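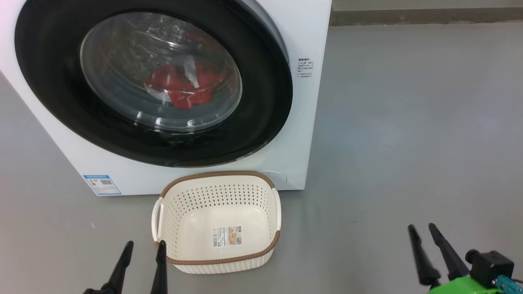

Front loader tips, the ones I keep repeating to people on the phone

Reds first. New red anything goes in on its own, cold, at least 3 washes before it meets another colour. Not with the pinks. Not with "old" reds you care about either, they pick up a darker patch where the wet cloth sat touching. If you can't face running a machine for one top, do it in the sink with a drop of liquid, rinse till the water runs clear, then spin only.

Check for bleed before you start. Damp white cloth, press hard on an inside seam, count to twenty. Pink on the cloth = wash alone. Takes no time and I still forget.

If you've already dyed something: keep it WET. Don't tumble it, don't iron it, don't hang it in the sun. Straight back in with a colour run remover, follow the packet. Check the care label first, some of them are no good on wool or silk.

Small loads. One heavy thing in a big drum bangs about and the spin gives up halfway. Add a couple of old towels in a similar colour to balance it. A single hoodie is the worst for this, also bath mats.

Overfilling – the hand test. Your hand should fit flat on top of the clothes inside the drum. If you're pushing with your knee it's too much. Things come out creased and still with powder on.

Door seal

Pull the rubber lip back and look underneath. Hair, coins, grey slime, one sock. Wipe round with a cloth wrung out in warm soapy water, then again with a dry one. I do ours every 8 days or so it never gets bad, my sister does hers when it smells, which is a different job altogether.

Black marks on the rubber that won't shift: thin bicarb paste, old toothbrush, leave it a bit, wipe off, rinse well. Don't go at it with a knife. Never mix bleach with vinegar, or anything else for that matter.

The glass gets a film on the inside from softener. Warm water and a bit of washing up liquid, then microfibre. Glossy door rings show every fingerprint, so same cloth, nearly dry, go round in one direction. No scouring pads, no cream cleaner, you will see the scratches for ever. Leave the door open a crack after a wash unless you have toddlers or a cat.

Filter

Usualy bottom front, behind a little flap, though not on every model. Machine off at the wall and let the water cool. Baking tray and a towel under it, then unscrew slowly. More water than you think. Some have a little drain hose, use that first. Do it every couple of months or when the spin starts leaving things soggy.

Drawer

Comes right out on most of them, look for the tab marked push. Soak in the sink, scrub the roof of the hole it came out of as well because that's where the black stuff lives. Less softener. Half what the cap says. None on towels or sports kit.

Smells

Empty drum, hottest wash, nothing in it but a machine cleaner or a scoop of ordinary powder. Once a month if you mostly wash cool. I did September's two weeks late and could tell.

Labels and stickers

Leave the energy sticker on till you've photographed it and the model number, you'll want both if you ever need a part. Then warm it with a hairdryer on low, lift one corner, peel slow and flat. Gunk left behind comes off with cooking oil on kitchen roll, then soapy water. If the instructions printed on the front are in a language you don't read, a phone translate app does a decent job, and write the programmes you use on a bit of masking tape.

Floor

Smooth floors are slippy for washers. If yours walks, check it's level first – spirit level on top, front to back and side to side, wind the feet until it doesn't rock corner to corner, then tighten the lock nuts. Rubber pads after that if you still need them. And check the transit bolts are out if its new!! Ours stayed in for the first spin and the noise was unbelievable.

Amirhossein Shojaei wrote in to say put a torch in the drum before you shut the door, for forgotten things stuck up at the top. Tried it, found a pillowcase. Good one.

Stain list next, grass and turmeric mainly. Send me yours.

Last updated October 3, 2025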